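Progress report to the Unnithan Fund for Animation Access
Project: English subtitles and episode guide for the Peltik series
Submitted by Ngozi Olaniyan, project lead

Work since the last report

Subtitles for the first season of Peltik are finished and have gone through both rounds of checking. Season two is under way. We have working drafts for the first 5 episodes, and the timing has been set on three of them. The remaining two have long battle scenes where several characters shout over one another, and the drafts need another pass before timing makes sense.

The episode guide now runs to 200 entries. Each entry covers a character, a place, an attack name or a piece of recurring slang, with the episode where it first comes up. We had planned to write the guide after the subtitles were done. We moved it forward in April when two translators gave the same technique different names in back-to-back episodes, and viewers at the Zemden screening asked whether it was one attack or two.

Naming decisions are now made at a short call on Tuesday evening and entered the same night. This has slowed the drafting a little but cut down the corrections afterward.
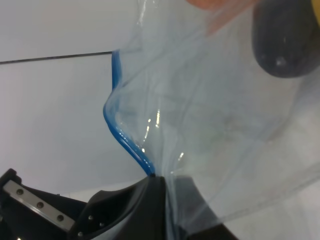

Clear zipper bag with blue seal.

Source material

The studio archive sent the second batch of scripts in May. Most are final recording scripts. Four are earlier versions that do not match what is spoken on screen, mainly in the tournament story, where the opening fight was rewritten and the masked challenger's speech was moved to the following episode. For these four we are working by ear and using the script only to confirm spellings.

The prison planet – sorry, the "quarry moon," as we have agreed to call it – appears under three names in the scripts. The guide lists all three, and the subtitles use one.

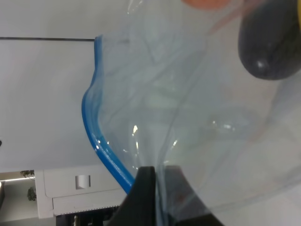

The archive has also agreed to let us see the storyboards for the season finale. We do not need them for translation, but they show on-screen signs and letters more clearly than the video does, and the finale has a lot of both.

Screenings and feedback

The two Zidusitz screenings drew a combined audience of 400. We handed out a one-page form after each and got 200 back. The most common complaint was reading speed. Lines in the comic scenes went by too fast for younger viewers, and we have since shortened the dialogue in those scenes for the whole first season. Opinion was split on leaving attack names in the original language. We are keeping them as they are, with a translation the first time each one is used.

Several people asked for subtitles on the opening song. That was outside the original plan. A draft exists and we would like to include it if the rights holder agrees.

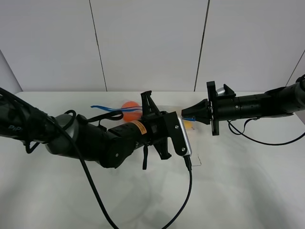 Two robot arms over a white tabletop.

Budget and schedule

Spending is within the grant in every category except editing, which is over because of the four mismatched scripts. We ask to move the unused travel money to editing. No additional funds are requested.

Season two drafts should be complete by September, with checking to follow in October. The main risk is the finale, which runs double length and has not been assigned to a translator yet. I will send the revised schedule once that is settled.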